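Planning Support Workshop, working notebook
Entry: Kutent Road application, acoustic and drainage review
Opened 9:15 a.m., April

The purpose of this entry is to record the checks made on the applicant's revised submission for the Kutent Road site before the planning office completes its report. The scheme proposes 48 homes on the former Ginell nursery land, with a single access onto Kutent Road. The office has asked for comment on noise at the northern boundary and on surface water.

The noise survey was repeated by Weidong Li at the two positions used by the applicant. Position A is behind the bus shelter. Position B is at the field gate, and was moved slightly east to clear the hedge. The readings at A agree with the submitted figures. The readings at B are higher at night, and the applicant's consultant has been asked for the original log sheets.

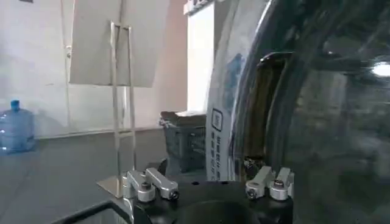
Should the night readings at Position B be sent to the planning office before the log sheets arrive?
They should be sent now, marked provisional, with the move of the meter noted on the cover page.

Surface water was reviewed by Stepan Harasym. The applicant relies on a storage pond of 845 cubic meters with a controlled outlet to the Carrilho ditch. The volume is consistent with the paved area shown on the layout. However, the layout used is the earlier one. The revised drawing adds a turning area and widens the access, and neither appears in the calculation. Residents' letters report standing water up to 2 feet deep at the low end of the lane in past winters. Those reports have been logged as received and have not been tested by this workshop.

Outstanding: corrected paved area; ownership of the ditch downstream of the culvert; the name of the body that will maintain the pond.
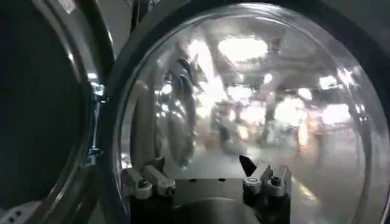 Sekville, April

Log sheets for Position B received at 2:40 p.m. The applicant's meter was set behind the closed board fence, which has a bearing on the lower night values. W. Li will prepare a short note for the planning office stating both positions and both sets of readings. No view is offered on whether permission should be granted.

The drainage consultant accepts that the turning area was left out and will issue a new calculation. S. Harasym to check the outlet rate against the culvert size when it is received. The question of the ditch has been referred to the county records desk.

Drawing numbers in the first part of this entry still to be added.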